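Peltescombe Football Club
Football Operations: Recruitment Analyst (January transfer window)

Applications are invited for the position of Recruitment Analyst, a fixed-term role within the club's football operations department. The appointee will report to the head of recruitment and will be based at the Kinnear Road training centre.

The position supports the senior men's and women's squads before and during the January window. Duties include maintaining the player database, which currently holds 2564 profiles, preparing written reports on transfer and loan targets, and checking contract and registration details with the competition organiser. The analyst will also attend selected away fixtures and summarise the work of regional scouts.

Applicants must have experience in performance analysis or scouting at semi-professional level or higher, and a sound knowledge of squad and visa player rules. A recognised coaching licence is desirable. Familiarity with the Flultau video platform will be favourably regarded, although training is available.

The role is offered at 73 hours per fortnight, with some evening and weekend work. A current Working with Children Check is required before commencement.

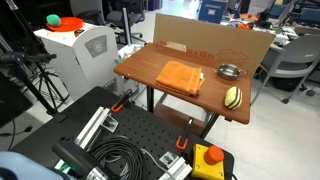

Peltescombe, June 20, 2024

Applications should include a covering letter of no more than two pages, a résumé and one sample scouting report, quoting reference 1098. They may be lodged through the careers page or left at the Skatov Stand office during business hours. Only shortlisted applicants will be contacted.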